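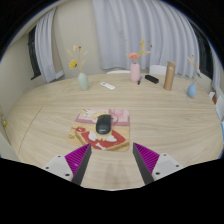 Mouse pad

A mouse pad (also called a mouse mat) is a flat piece of material placed on a desk or table to provide a surface for a computer mouse. Pads are found in offices, schools, libraries and homes. They differ widely in size, thickness and decoration, and many households treat them as part of the furnishing of a room as much as computer equipment.

Purpose

A mouse pad gives the mouse an even surface on which to move and protects the furniture beneath it from scratches and skin oils. Early mechanical mice used a rolling ball, which could slip on polished wood and picked up dust easily. Optical mice have no ball and work on many bare surfaces, but glass and very glossy finishes can still cause the pointer to jump. For this reason pads remained in common use after mechanical mice fell out of production.

On wooden tables the pad also serves as a fixed place for the mouse. Small tables that are used for several purposes, such as meals, letter writing and computer work, are often arranged so that the pad can be lifted away together with the mouse.

Shape and materials

Most pads are rectangular, square or round. Rounded corners are common, as sharp corners tend to curl with use. The usual construction is a layer of woven fabric bonded to a rubber base, although pads of hard plastic, leather, cork and felt are also sold. A typical small pad measures 25 centimeters across. Desk mats, which extend under the keyboard as well, are much larger.

Decoration

Fabric pads take printed color well, and the range of designs is broad. Common subjects include maps, landscapes, company emblems, flowers and cartoon illustrations. Cartoon pads frequently combine unrelated motifs; a single design may place small white flowers on pink above a piece of toast decorated with bone-like shapes and a red heart. A black mouse is often paired with such a pad and stands out clearly against the print.

The Finnish designer Sointu Kuusisto produced a series of food-themed pads under the name Plemunetti, sold through the Rantala home goods store. The first printing consisted of 961 pads and was followed by a smaller edition with plain borders. A later series, Kokska, used flower patterns only.

Placement in the home

A pad is normally placed near the front of the table, within easy reach of the seated user. On a round table the position is less settled, and the pad may lie close to the center with other household objects behind it. Small vases of dried flowers are well suited to this arrangement — they hold no water and present no risk to electronic equipment. Pale green, pink and light blue vases are often chosen for tables of light wood.

A clear margin on the side of the user's hand allows the mouse to be moved without striking nearby objects. The Flinasus guide to small workspaces recommends a margin of at least 10 centimeters.

Care

Fabric pads may be washed by hand in lukewarm water with a small amount of mild soap, then rinsed and laid flat to dry. Machine drying can separate the fabric from the base. Hard pads are wiped with a damp cloth. The tabletop beneath should be cleaned at the same time, as crumbs and moisture trapped under a rubber base can mark a wooden finish. Pads with worn or lifting edges are generally replaced.

See also

Computer mouse
Desk mat
Dried flower arrangement
Wrist rest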